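Subject: Re: [gasser-loan] folding chairs, which one to keep?

Hi all,

Sorry for the slow answer, October got away from me. I finally had a good look at the blue folding chair and I'm voting to keep it! The back is just a stretch of blue fabric between the two uprights (a bit wrinkled low down, who cares), with big spoked wheels on either side and proper push handles with black grips. I'd take it over the Nilen any day, mostly for my own shoulders. My mother's hallway has a nasty turn in it and the big wheels make all the difference.

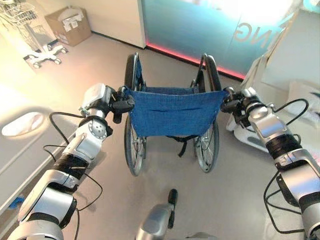
Chinyere Balogun wrote:
> Keep whichever you like, but please think about storage. The closet at
> Fekell Street is 89 cm wide and we already have two walkers in there.
> Also, does anybody check the straps before a chair goes out? Mine came
> with one dangling and I worried about it catching the whole way home.

Good point about the straps, Chinyere. I'd like us to put that on the loan card, right next to the brakes. There's a black one under the seat on the blue chair too, so whoever signs it out, have a quick feel underneath before you set off.

As for the closet, fold it and stand it behind the walkers, handles toward the door. If you're opening it back up, push down on the seat with flat hands (fingers on top, please, I have pinched mine twice) and let the armrests swing out by themselves. 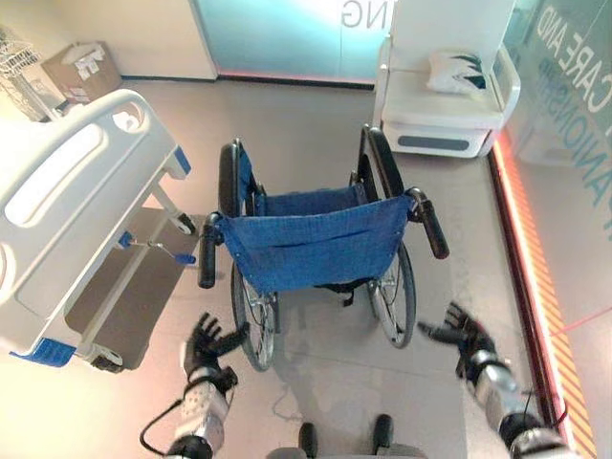 I'd also like a cushion for it. A sling seat is fine for a trip to the clinic but my mother gets sore after lunch. Rulel has a foam one for 300 that I'd happily chip in on.

Naveed Lodhi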